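Sonport pantry drive restocks kitchen shelf

18 August 2020

The Sonport community kitchen took in 243 cans over the weekend, organizers said, well up on last time. Most came from Balaskas, the grocery on the harbor road, plus 16 boxes of used kitchen tools from households. Sorting still going on at press time. 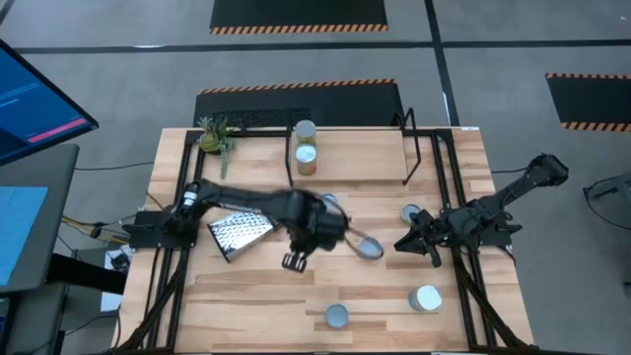 Donated tools get checked before they go out, said Aliki Vlachopoulos, who runs the sorting. Graters are wanted most — a stainless box grater like the one on the butcher-block table goes fast. Cans are stacked by twos to save room, as on the raised shelf at the back. No dented ones please.

Pickup is free, no sign up needed. 80 familes are on the list so far. More tools wanted, can openers especialy. Next drive in November.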